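Subject: Re: [grarkine-list] New record news?
From: Toon Dierckx
Date: 04/12/2020

Hello all, and a special hello to everyone who joined after the Casevix show,

Janaka Pramanik wrote:
> Has anyone heard if Grarkine are back in the studio yet?
> Last I knew they had 6 songs written and no drummer.

They are, and I'm so pleased to be the one to tell you! They set up at Mestosier in January with Jacobs behind the desk, the same fellow who did the first EP (the one with that lovely muddy bass sound I keep going on about).
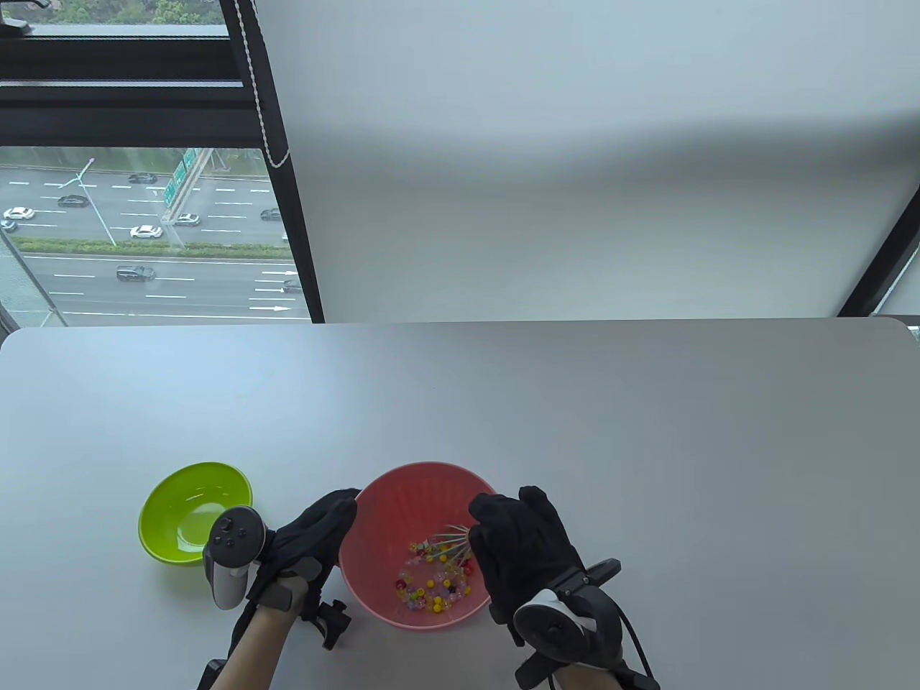

Is the old drummer on the new record?
The drums are being shared by two friends of the band, and a permanent member will be picked before they tour.

I did get to hear 2 rough mixes over the phone, which is a silly way to hear anything, but the second one has a long, slow opening that made me put my coffee down and just listen. The singer is pitching her voice lower these days - it suits her. 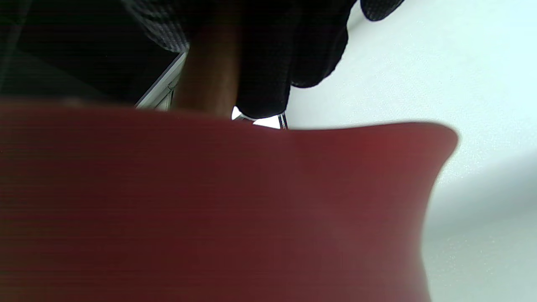
Page last changed: 04/12/2020

As for the vinyl, they're pressing 600 copies, and list members get first go at them. The whole album runs 29 minutes, so it should sit nicely on one record with room to breathe. I'll send the order details once the band gives me the word, so please don't write to the label just yet, they're swamped as it is. 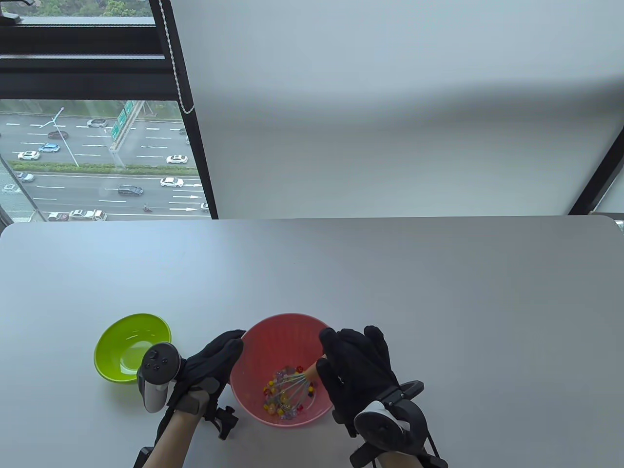

Janaka Pramanik wrote back to ask whether the songs from the last tour made the cut, and hoped very much that the closing one did. It did, Janaka, and they've kept the long ending!

Warmly, and keep the questions coming,
Toon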